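**Jarkirdale, 1 June 2018** - The Jarkirdale Student Robotics Club is pleased to share that its members have now recorded 2,234 short cable-handling demonstrations with a hand-held gripper, well past the 1,407 they had when they wrote to families and friends last November.

The project, known among the students as Wotine, asks a simple question that has kept a good many of them busy after class: how do you teach a machine to tidy up a cable? Students work the gripper by hand, one attempt at a time, and the recordings go into a shared library that the club's programmers use for their own experiments.
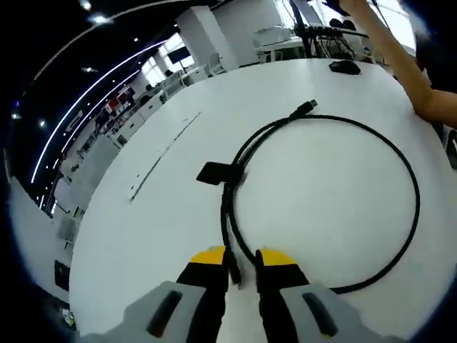 *A coiled black USB cable on the table, with one end between the yellow-tipped fingers of the gripper.*

"We chose cables because everybody has a drawer full of them, and because they never lie the same way for long," said Endang Nair, who leads the club and has been known to stay far later than she promised. "The students have been wonderfully patient, and I could go on about them all day if you let me!"

Wen-hsiung Hsieh, a second-year member, looks after the recordings and will present the work with two teammates at the Jestholm student showcase in November. Families, neighbors and former members are all warmly invited - and new students are welcome to join at any time, with or without experience.

Questions may be sent to Endang Nair at the club office.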